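Section 4: Oiling and caring for your Favwood table top

Your Favwood top leaves us with two thin coats of Nuchit hardwax oil already on it, so there's no rush to do anything on the first day. Do let it settle in the room before you start, though, and if you can, set aside a quiet Saturday for the job. It isn't difficult, but it does like to be left alone afterwards!

1. Clear the table and wipe it with a barely damp cloth. Leave it for 40 minutes.

2. Rub down lightly with the fine pad from your kit (part 276), always going along the grain and never in circles, however tempting that is on a round top.

3. Brush off the dust, then go over everything once more with a dry cloth. Don't forget the edge, where dust loves to hide.

4. Shake the tin well and pour a little oil on to the lint-free cloth. The kit tin holds 100 ml and you'll have plenty left for next time.

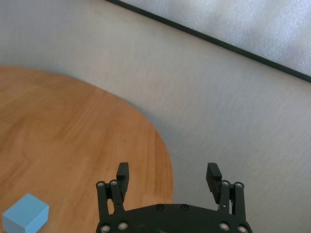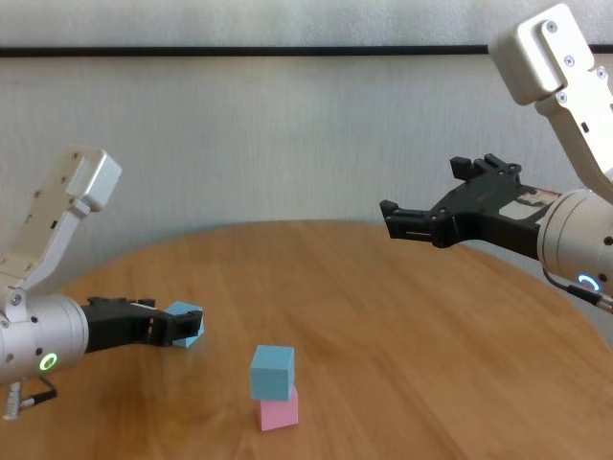

5. Work the oil in with long, easy strokes, starting at the middle and coming out towards you. Thin is best. If it looks shiny and wet after a few minutes, wipe the extra away with a clean cloth.

6. Open a window and leave the top overnight. You can put a cup of tea on it the next day (on a coaster, please), but keep off heavy pots and tablecloths for 14 days.

Note: If you chose the Vamero white-tint finish, use only the tinted oil. The clear one will do no harm, but the colour may turn out a bit patchy and you'll be cross with yourself.

Caution: Oily cloths can heat up and catch fire on their own. Lay them flat outdoors to dry, or soak them in water before they go in the bin. Please don't leave them in a heap by the back door.

Spare oil and pads can be ordered from Clinudico, using the card tucked in the back of this booklet.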